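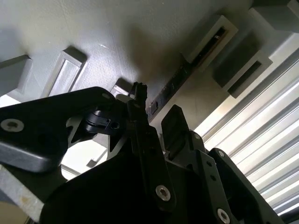

Gray on gray, with a couple of slotted frames and a plain block at the left.

Garnance Writing Desk in Pale Gray: A Long Look After Eight Months

I should say up front that I did not need a desk. I had a perfectly good door laid across two filing cabinets, and it had carried me through two jobs, a tax audit and more Christmas card lists than I care to remember. But last summer we turned the back bedroom into a proper workroom, and once the walls were done the old door looked so sad in there that I started browsing after supper, the way you do, and a few weeks later there was a very large box on the porch.

The desk is the Garnance, the wider of the two sizes, in a color the company calls pale gray. I paid $501 for it, with delivery to the front door and not one step farther. Please take that part seriously if you live alone or have stairs! The box weighs 132 pounds. My husband and I got it down the hall by opening it on the porch and carrying the pieces in one by one, and I would tell anybody to do the same and save their back.

Putting it together took us most of a Saturday, with a long lunch in the middle. The booklet is all drawings and no words, and I spent a good while turning page three this way and that before I saw that the left leg was drawn from behind. Otherwise it was pleasant work. The screws come in little numbered bags, the holes lined up, and there was one spare of nearly everything. I did swap the tiny wrench for one from our own toolbox, as theirs left a dent in my palm.

Now, the color. I am a gray person and have been for years (my sister says my house looks like the inside of a cloud, and I took it as a compliment). Gray is harder to shop for than people think. Some grays go lavender at four in the afternoon, and some go green beside a houseplant, and you don't find out until the thing is in your room and the box is flattened. I ordered the sample chip first, which cost a couple of dollars, and carried it around the house for a week. On the north side it was cool and quiet. Next to the lamp it warmed up nicely. The desk matches the chip so closely that I keep losing the chip on it.

The top has a light texture that I was nervous about, being someone who still writes letters by hand. A ballpoint on a single sheet does skip a bit, so I keep a blotter under my paper and don't think about it anymore. The texture does a lovely job of hiding dust and fingerprints. Coffee wipes off fine if you get to it the same morning. Tea that sat under a saucer over a long weekend left me a faint ring, and it took dish soap and some patience to lift it.

There are two drawers, and they are my biggest complaint. They glide beautifully and close with a soft little sigh, but they are shallow! A stapler will fit lying on its side. A box of envelopes won't fit at all. I had pictured myself sweeping all my clutter out of sight before company came, and instead I have a basket on the floor. If you keep mostly pens, stamps and notepads you'll be happy with them. If you keep anything taller than a deck of cards, plan on something else.

Before I settled on this one I had the Zirna in my cart for days. It was only $145, and I sat at one in a showroom and liked the height very much, but when I leaned on my elbows the whole thing swayed like a dock. For a teenager with a laptop it might be just the ticket. I also looked hard at the Golob, a handsome piece with a deep file drawer, and if it came in any color besides walnut I might be writing a different review. Our room already has a brown floor and a brown bookcase, and I could feel myself getting sleepy just thinking about it.

The Garnance doesn't sway at all. I type hard, I've been told so all my life, and the water in my glass stays still. My husband used it to wrap presents and leaned his full weight on the paper cutter with no trouble. The feet have leveling screws, and our floor dips near the window, so that saved us folding up a matchbook.

I did need to call customer service once, in March, when one of the drawer pulls worked loose and the screw wouldn't bite. I waited on hold through a good deal of piano music, but the woman I spoke to was lovely and a new pull arrived the following week in a padded envelope. It's a hair shinier than the other one. I notice it every day and I don't believe any visitor ever has.

A word about chairs. The underside of the desk sits lower than I expected on account of those drawers, and my old armchair wouldn't slide beneath it. I ended up with an armless one from Zatano, which I like well enough to review separately once I've had it longer. Measure your chair arms before you order. Measure them twice if they have padding.

Would I buy the desk again? Yes, I would, and I'd get the same size and the same gray. I'd give it four stars out of five, with the missing star going straight to the drawers. If Garnance ever makes a version with one deep drawer in place of the two shallow ones, I hope somebody will write in and tell me, and I'll try very hard to talk myself out of it.

Posted 2026-04-10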